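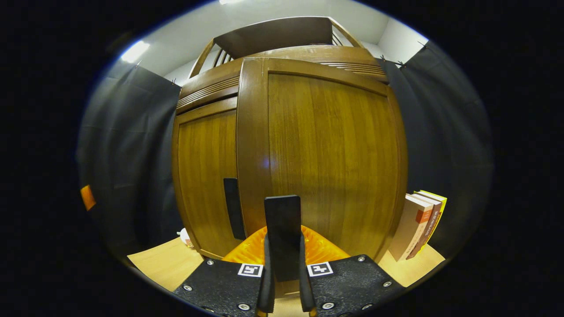
I have been opening a cupboard for a living since June. I'm good at it. I was good at it before, having started at the age of two and been told off for it, but these days there is a spreadsheet.

When people hear that I teach robots, they picture something with a headset and a glass wall. They are polite about the truth. The truth is that I stand in front of a small wooden cabinet with a gripper in my hand, and I take hold of the door the way the gripper would take hold of it if it had anybody's job but mine, and I pull. Then I close the door and do it again, a bit to the left.

Share 104

My argument, for those who like to know early, is that this is the right way to go about it, and that the other way, the one with the joysticks, gets far too much credit for looking like the future.

I've done both. At Todel, where I spent the better part of a year, we used remote control. You sat in a good chair with a pair of controllers and watched the arm on a screen, and every movement you made arrived at the other end a moment late, like a joke told over a satellite phone. It was wonderful for visitors. Visitors could have a turn. They would put the arm gently into the side of the bench and go home delighted. The rest of us learned to work with our shoulders up near our ears, and after a month we had all picked up the same peculiar style: approach slowly, stop, think, creep, stop, grab. The robot learned it from us faithfully. It opened doors like a man who has heard a noise downstairs.

Nobody opens a cupboard that way at home. You are usually talking to someone, or looking for the cumin. Your wrist knows the door will stick at first and then come all at once, and it eases off without sending you a memo. I don't believe I could write down what my wrist does. I've tried, for a training manual, and got half a page that would also have served for opening a letter or a gate. Holding the tool in my hand, I don't have to write it down. I feel the tug come back through the handle and I behave accordingly, and the behaving is what gets recorded.

The people who favour remote control have a decent case and I'll put it as fairly as I can manage. If you steer the real arm, then every motion you record is one the real arm can make. My elbow has opinions that no motor shares. I can stand on tiptoe, lean in sideways and twist to finish off, and all of that goes into the pile as though it were good advice. At Gulturau, where I am now, a fair slice of each week's work gets thrown out because I did something that only a mammal would do. There is a polite word for this in the software. The word is "infeasible" and I have come to take it personally.

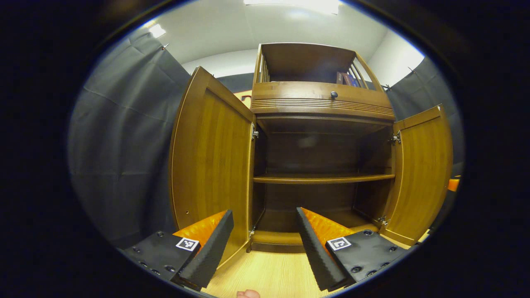

Manipulation Team, Gulturau Home Robotics

So, yes, there's waste. But look at the rate. On a good day by hand I can get through 887 tries at the cabinet, doors open and doors shut, and keep most of them. In the good chair at Todel, 30 before lunch was considered brisk, and you needed lunch. Even if the software takes a dim view of my elbow, I come out well ahead, and the tries that survive look like a person opening a door.

There is also the matter of what counts as a task. Two doors and a shelf sounds like an afternoon. It would be, if doors only opened one way. You can swing a door wide and leave it hanging in your way, or you can open it just enough to reach past, or you can do the left and then the right, or the right first, and then discover that you've boxed yourself in. People sort this out without any sense of having sorted it. A robot has to be shown, and it has to be shown by someone who is not bored, or who is bored in an interesting way. I try to vary. Some mornings I open the cabinet as my mother would, and some mornings as a teenager would, with the contempt that involves.

What does worry me is how easily we mistake the number for the skill. The Zivon project wants 2,000 good tries per piece of furniture, and the figure has taken on a kind of holiness around here. I have asked where it came from. I was told it came from the previous project, Salameh, and when I asked about that one I was told the cabinets were different. A person chasing 2,000 gets smooth. Smooth is a lovely thing in a dancer, but a robot that has only seen smooth has never seen a missed grab, or a door that swings back while you're still making up your mind. I now put in a few honest fumbles, done on purpose, which is harder than it sounds. Try dropping something naturally.

I'd also like a word with whoever decided that the work is "unskilled". It pays as if it were. Yet the engineers, who are far cleverer than I am and have the chairs to prove it, come down now and then to have a go, and their doors are dreadful. They think about them. You can see them planning the pull. Their labour goes into the pile beside mine, and I'm told the machine gives us equal weight, so somewhere in its idea of a cupboard there is a colour of hesitation that I had nothing to do with.

My niece asked what the robot would do with all this once it had learned. Open cupboards, I said. She asked whose. I told her I'd look into it, and on Monday I'll be back at the left-hand door.

Share 104
Comments 30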